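Touchline Help > Football > Grassroots and Non-League > Matchday Programmes

Last updated: August 16, 2026

Posted by Vilhjálmur Arnardóttir

How do I write match reports people want to read?

Hello all! I've just taken over the match reports at Mudstead (we're a tiny club, step seven on a good day) and I'm absolutely loving it, but I think my reports are dreadful. I stand by the dugout with a notebook, write down everything that happens, then go home and type it all up. The last one ran to four pages of the programme. My brother-in-law read as far as the first corner.

I want to do it properly. The old reports from the Prida derby days were brilliant - you could smell the liniment - and I'd love to get somewhere near that. We've got the visit of Rosser coming up, and then a cup tie in October if we get through, so there's plenty to practise on.

So, how long should a report be? Do I have to mention every chance? And what do you do when you simply miss something? I was writing down a booking when our second goal went in against Zovitz and I still don't know who crossed it. Also, is it all right to say that one of our own lads had a bad game? He'd be reading it, and so would his mum.

Any tips at all, I'm all ears. I've got a new pen and everything!

touchline_terry

Welcome to the best job in football! I did reports for years, first for a programme and then for the league website, and I'd go back tomorrow if my knees liked standing in the wet.

Length first. For a website, aim for four or five decent paragraphs. For a programme you can go longer, as people read it at half-time with a cup of tea, but four pages is a lot of tea. If the match was a dull draw, write 200 words and go to bed. Readers will thank you for it, and the editor will too.

You don't need every chance, no. After the whistle, before you look at your notes, write down the 3 moments you remember best. Those are your report! The notebook is only there to get the minutes and the names right. I used to keep my left-hand pages for goals, cards and subs, and the right-hand pages for anything else that caught my eye, such as the wind or a full-back having the game of his life. Most of what was on the right never got used, but the odd line in there was pure gold. 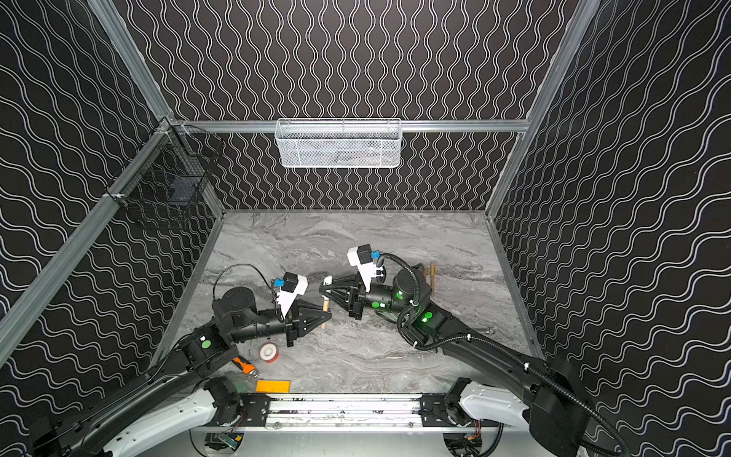 Mudstead Matchday - Vol. 29, No. 4

Your opening is the bit worth sweating over. Put the result in the first two sentences, along with whatever decided it. "Mudstead came from behind to beat Zovitz with two goals after the break" tells people nearly all they need, and then they can settle in and enjoy how it came about. I see so many reports that start with the warm-up and the team changes, and the score turns up right at the bottom like the solution to a crossword.

On missing things - everyone does! Ask. The linesman's no use but the other club's reporter is usually standing two yards away and has missed something different, so you can swap. Players will tell you who crossed it, although you may find three of them claiming it. If you still can't pin it down, write "a cross from the right found him at the far post" and carry on. Please don't guess a name. I once gave a lad's first senior goal to his centre-half and I still feel bad when I see his dad in the butcher's.

As for your chap who had a bad game, describe what happened and leave out the verdict. "The back pass fell short and their striker was on to it" is fair. "A shocking mistake" isn't needed, especially at our level where he's paid in chips. The same goes for referees. Say a penalty was given and what it was given for, say the bench didn't like it if they didn't, and leave it there.

One more, as I'm enjoying this. Read it aloud before you send it. You'll hear straight away that you've used "slotted home" twice and that every free kick is "whipped in".

cornerflag

Agree with most of that, but I'd go longer than Terry for cup ties. People who couldn't travel want the detail, and so do the away fans, who'll read yours if their own club hasn't put one up. Be nice about Rosser and they'll share it everywhere.

Use your phone for voice notes. Much quicker than a pen and you don't have to look down, so you won't miss the next goal. Only snag is the swearing in the background, so don't play it back on the bus.

And get the teams off the sheet before kick-off, with spellings! The shirt numbers change at the last minute more often than you'd think, so have another look once they're out on the pitch.

sub_not_used

just do bullet points mate. score, scorers, man of the match, attendance. my club does that and it's fine

though the old Prida ones were class to be fair, my grandad kept loads of them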